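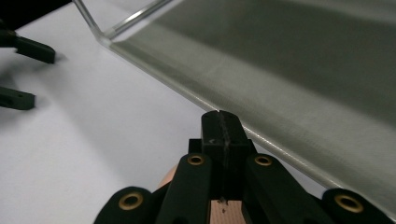
Gathering examples at Mondstead

April 23, 2020

We are in the thick of it now! The Joklow project needs a big pile of short, clean demonstrations before the learning side can do anything interesting, and for the past stretch that has meant people at a table, a gripper in each hand, doing the same small jobs again and again (and again). I love this part. You start to notice things about your own hands that you never had a reason to notice before, like how early the thumb slows down, or how one hand parks itself and waits while the other one works.

The count as of this morning is 1,046 recorded examples. The goal for each task is 200 good ones, and we go in sets of 20 with a break between sets. Small sets make a huge difference. People get sloppy toward the end of a long run, or they get too smooth, and a system that only ever sees smooth work has no idea what to do when it misses by a little. So we keep the wobbly ones too, as long as the task gets finished.

Some notes on how a set goes, for those of you who asked:

Both grippers start open and away from the work. Hold still for a breath, then go.

Move at the speed you would use for a cup of coffee that's a bit too full. Briltico, our sorting script, throws out anything with a sudden jerk at the start, and it's pickier than any of us.

If you drop something, pick it up and carry on. Those are some of my favorite recordings! A recovery is worth a lot more to us than another perfect try.

Change something before every set – where you stand, where things sit on the table, which hand goes first. It feels fussy until you see the early results from the sets where we forgot.

Say "bad" out loud and stop if you lose track of what you were doing. We mark it and move on, no hard feelings.

More from the table: gripper fingers apart over the white top, with the clear panel and its metal rod and tube beyond them.
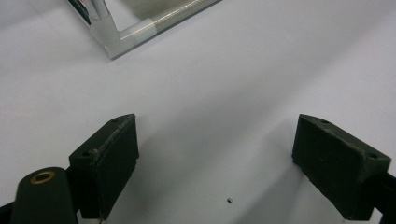
Poul Østergaard writes that he would give up a third of the total for more variety in the starting positions. He went through 24 examples in one sitting and found that nearly all of them began with the hands in the same two spots, and he thinks the system will learn the spots before it learns the task. He'd also like the slow sets kept apart from the fast ones until we know which kind helps.

Good points, both of them. We've moved the starting marks for the next sets, and Hájek (the second task, the one with two hands working close together) will have slow and fast stored in separate folders from the first recording on. The older sets stay as they are for now, and I'll put up more pictures once the new ones are going.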